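**Pre-shipment listing and carton check, Sereck storefront**
30 December 2022, Wekthorpe prep site

- [x] SKU labels match the marketplace listing. *162 units scanned, no mismatch.*
- [x] Original barcodes covered. *Kartha lids relabeled.*
- [ ] Carton weight under limit. *3 cartons over. Split and reweigh.*
- [x] Suffocation warning on poly bags. *Text legible, correct size.*
- [ ] Referral category confirmed. *Piris trays listed under Kitchen; supplier sheet says Office. Hold until corrected.*
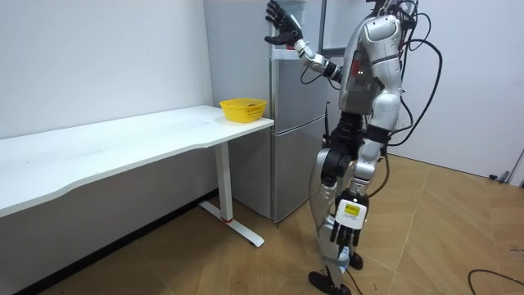
- [x] Pallet wrap and corner boards. *Acceptable.*
- [ ] Box contents file uploaded. *Rejected at line 541, quantity field blank. Resubmit before booking the carrier.*

Result: hold. Recheck open items only.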